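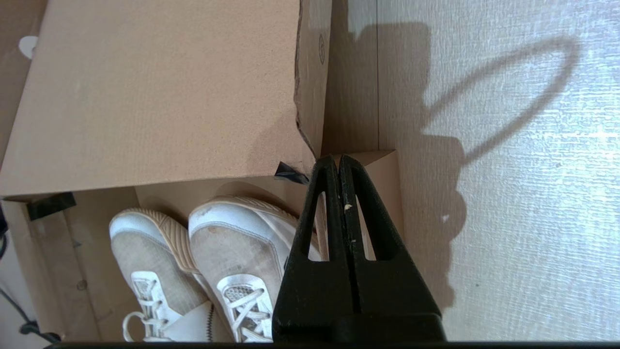
Filed under: Cross-country, Results and scoring
6 min read

Mar 1, 2019

The winter league finished with Irthorpe on 2424 points and Rosoddale on 2426. Lowest total wins, so Irthorpe have the Krajewska Trophy for the year. Anyone who looked at the table before the last correction will have seen the two clubs the other way round, and I have had enough messages asking why that I would like to set out the working in one place.

First, the scoring. There are five races. In each race every club scores its first 10 finishers, men and women together, and a runner's score is their finishing position. Add the positions for the race, add the races for the season. A club total of 2424 therefore comes from fifty scores with a mean of 48.48, and 2426 from fifty with a mean of 48.52. On any one day the difference would be lost in the queue at the funnel.

If a club turns out fewer than a full team, each missing place is scored as last position plus one. Neither of the top two had to use that rule this winter. Three of the smaller clubs did, and for them it matters more than anything their front runners do. One absent scorer in a big field costs more than a good runner can win back by moving from fifteenth to fifth.

The correction concerns the January race. There were 113 finishers, and one of them was a guest. Guests are allowed to run under rule 6, provided they pay the entry fee and wear a number from the separate block. They appear in the finishing order but they are meant to be taken out before team scores are worked out. Everyone behind them then moves up one place.

That step was missed. The results are produced in Jindeck, which holds each entry in one of several categories, and the guest had been put in as an unattached runner. Unattached and guest are different things in the league rules. An unattached runner is a paid-up league member without a club, and does count in the positions. A guest is not a member and doesn't. The software did what it was told.

The guest finished in the middle of the field, so the effect was uneven. Irthorpe had three scorers ahead of the guest and seven behind. Rosoddale had six ahead and four behind. With the guest removed:

Irthorpe: 2431 less 7 = 2424
Rosoddale: 2430 less 4 = 2426

So a one-point lead for Rosoddale became a two-point lead for Irthorpe. All the other clubs lost a few points as well, and none of them changed place in the table. The missing-runner penalty for that race also fell by one, from 114 to 113, as there were 112 league positions once the guest was out.

Etelka Kerekes found it. She keeps her own spreadsheet of the league, and her January totals had never agreed with the published ones. She had assumed the fault was hers and went back through the finish sheets one line at a time until she got to the number from the guest block. I then repeated the sum from the paper sheets without looking at hers, and got the same answer. The officials have accepted it and the table on the league page is now the right one.

Several people have asked whether a result should be changed after the final race. The rules give seven days for a protest about a finishing position. They give no limit for an error in adding up, and this was treated as an error in adding up. I think that is the correct reading. No runner's place across the line has been altered – the guest still finished where the guest finished, and the full order on the day stands. What changed is the list made from it.

I have more sympathy with the other complaint, which is that Rosoddale ran the last race believing they had a lead to protect. Their tenth scorer that day was a man who had been ill and jogged round to make up the team. Had they known they were behind, they might have asked someone else to turn out. That can't be tested, and I don't think it can be allowed for. Irthorpe were working from the same wrong table and may well have picked differently too.

Some notes on the method, for those who like this sort of thing.

Position scoring is very sensitive to the middle of the field. At the front of our races the gaps are long, often twenty seconds or more between one runner and the next, and a strong runner having a poor day may lose only two or three places. Between fortieth and seventieth the runners come in almost continuously. In the January race a runner in that stretch who stopped to retie a lace could have lost eight places. Most clubs have at least four of their scorers in that stretch, and so the league is mostly decided there.

I tried scoring the season on time instead, adding the ten times per club in each race. On that basis Irthorpe win by a larger margin, and third and fourth swap over. I don't suggest we use it. Times depend heavily on the course and the mud, so the slowest race would carry more weight than the rest, and a single runner with a bad ankle could sink a club for the winter.

I also tried dropping each club's worst race. Rosoddale win on that one, by 11. It is a reasonable format and several leagues use something like it, but it has to be agreed before the season starts. You can find a scoring system to suit most clubs in the top half of the table if you go looking for one afterwards.

Two changes would have prevented the problem, and I have sent both in for the summer meeting. One is that guest numbers should be loaded into Jindeck as their own block before each race, so that the category is fixed by the number and can't be picked wrongly from a menu. The other is that provisional team scores should go out with the positions used for each scorer, as well as the club total. At present you get a single figure per club and have to rebuild the rest yourself, which very few people will do on a Sunday evening or any other.

Etelka's spreadsheet has the last four seasons in it and she is willing to share it. I have started checking the older January races against the finish sheets. The two I have done so far agree with the published tables. The third has a page missing, and if anyone at Irthorpe still has the carbon copy I would be glad to borrow it.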